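Same Cup, Please: can a pattern stop people taking a second paper cup?

Project report, Everyday Objects module, Brumbridge
Laine Eglītis (writing this up), with Yu-ting Yuen and Declan Hollis
22 Mar 2025

Why cups

I should say straight away that this started as a moan. We all help out at the Thursday social at Brumbridge, and every week we fill a bin bag with paper cups that have had one drink in them, or half a drink, or a splash of squash. People put their cup down to talk to someone, come back, see four plain white cups in a row and have no idea which is theirs. So they take a new one (fair enough, I do it too!) and the old one sits there until we clear up.

Our tutor, Danuta Kalinowski, wanted a project about an object we'd normally throw away without looking at, and Yu-ting said "well, cups then" before anyone could suggest cutlery. Our question ended up as: if the cups on a table have different patterns, do people find their own one again?

Choosing the cups

We bought more sorts than we needed and it was great fun. Declan wanted to order the Keltix ones with the wavy sides but they only came in one colour, so they were no use for telling apart. In the end we kept three designs. One is light blue with a white cartoon rabbit. One is red with brown bands and a little upright label. The third is white with green leaves round it and PAPER CUPS in black letters, in case you were wondering what it was.

We laid pairs out on a checked cloth, the pink and white one, as that's very like the ones at the social. I'd thought the cloth would be a nuisance, all those squares fighting with the leaves, but the reds and blues showed up well from across the room. The leafy ones were harder for me. White cup, pale checks, it all goes a bit quiet.
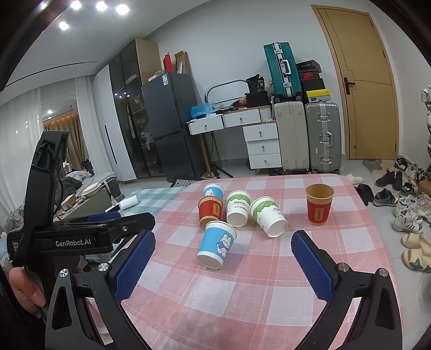 Our three designs, two cups of each, on the pink checked cloth.

Yu-ting made a good point while we were shuffling them about, which is that a cup doesn't have one look. The rabbit is lovely if he's facing you. Turn the cup round, or tip it over so you're mostly looking at the bottom, and you've got a bit of ear to go on if you're lucky. We wrote "which way round?" in the notebook and underlined it, and it turned into half the project.

What we did at the social

Over two Thursdays we ran the drinks table. On the first one we put out plain white cups, same as always, and on the second one our three patterns all mixed up together. We didn't tell anybody what we were looking for. At the end of the afternoon we collected every cup and counted them on the floor of the back corridor. Not glamorous, and Declan got orange squash on his socks.

Plain cups: 627 over the whole afternoon. That was a shock to all of us. It was a busy one with the children's choir in, which I'll come back to.

Patterned cups: 214.

Before anybody gets excited (I got very excited), the second afternoon was rainy and a lot quieter. We'd forgotten to count people at the door on the first Thursday, so we can't work out cups per person, and that is the biggest hole in this report. If we did it again one of us would stand at the door with a clicker all day and not be allowed to wander off for cake.

What we can use is the short chats. We asked 20 people on the patterned day whether they still had their first cup. Most did. Several said they'd picked "the rabbit" on purpose and weren't about to lose it, and Wiesława Borkowska, who runs the raffle, had written her initials on hers anyway out of habit. The people who had lost theirs had mostly had a leafy one.

The fallen-over test

This bit we did back at our own table. We wanted to know what you can still recognise once cups are knocked about, as they are by four o'clock at any do with children. So we muddled up pairs of each design, some upright, some on their sides, one or two on their heads, and asked classmates to name each design from a chair at the end of the table.

Red did best. You don't need to see the label at all, the colour does it from any side. Blue was nearly as good, though one person called an upside-down one "the plain blue" and was quite put out to be told it had a rabbit. Green leaves came last again, mainly when the cup had its base towards the chair, and there the writing helped more than the leaves did. I wouldn't have guessed that. The big black letters are the ugliest thing on any of the cups!

We went through the muddle again with the cups pushed closer together, and that slowed everyone down, me included.
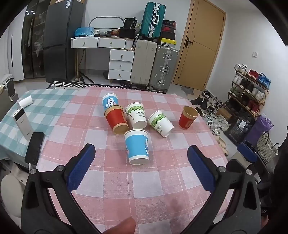
What we'd change

The door clicker, obviously. We'd also like five or six designs instead of three, because with three there are still dozens of people walking round with the same rabbit. Declan thinks numbers would beat pictures. Yu-ting thinks people would never bond with a number, and I'm with her after the rabbit business.

I'd drop the leafy cup or ask for it on a coloured background. I'd also like a pattern that carries on underneath, so a tipped cup still tells you something. We wrote to Brastent to ask if they print on the base and haven't had a reply yet.

Leftover cups are in the tall cupboard by the sink, and Danuta says the social can have them.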